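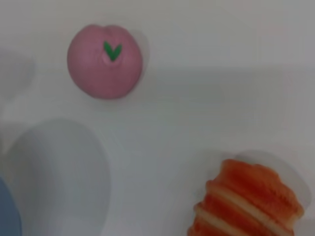
Household tips: keeping your legal papers where your family can find them

A will, a trust or a power of attorney does its job only if somebody can lay hands on it. Most of the calls we get after a death or a hospital stay are about paper: which drawer, which version, who has the key.

Start with one box. A metal document box with a handle is fine. Choose one that takes full-size folders without bending them, and keep it on a closet shelf above floor level. Basements and garages are damp, and paper left there goes wavy and spotted within a season.

Use a separate folder for each of these:

Will and any codicils
Trust agreement and amendments
Durable power of attorney
Health care proxy and living will
Deeds and vehicle titles
Insurance policies
Account list, with no passwords on it

Do not take the staples out of a signed will. Loose pages and extra staple holes can lead a court to ask whether a page was swapped. The same goes for paper clips - they rust and leave marks. If you need a copy, ask us to make one.
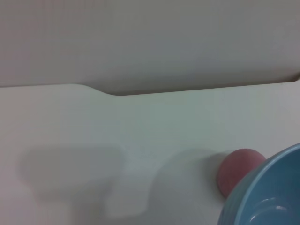

Write the date of signing on the tab of each folder in pencil. When a document is replaced, ask your attorney before you shred the old one. Sometimes the earlier will is worth keeping in case the new one is challenged, and sometimes it only causes confusion.

A safe deposit box is a good place for deeds. It is a poor place for a health care proxy, which may be needed at two in the morning. Keep the proxy at home and give a copy to your agent and your doctor. If your will is at the bank, check who else is allowed to open the box.

For the kitchen, put one sheet inside a cabinet door with your agent's name and phone number, your doctor's number, and the words "Papers are in" followed by the place. Use ink that does not run. Steam from the stove will ruin an unprotected sheet, so slip it into a plastic sleeve.

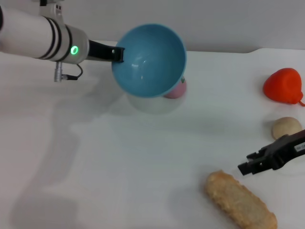 Filali & Dimis, Estate Planning Department, Brutville office

Go through the box once a year. December works for many families, when people are home and the tax folders are coming out anyway. Look for names and addresses that have changed, and for accounts that have been closed.

Clients who signed with us can ask for a blank index sheet, form 468, at the front desk. It has 40 lines. Fill it in by hand and keep it on top of the folders, with a second copy at your executor's house.

Questions about storing originals go to Naima Hamdy, extension 44.

Page last revised May 8, 2018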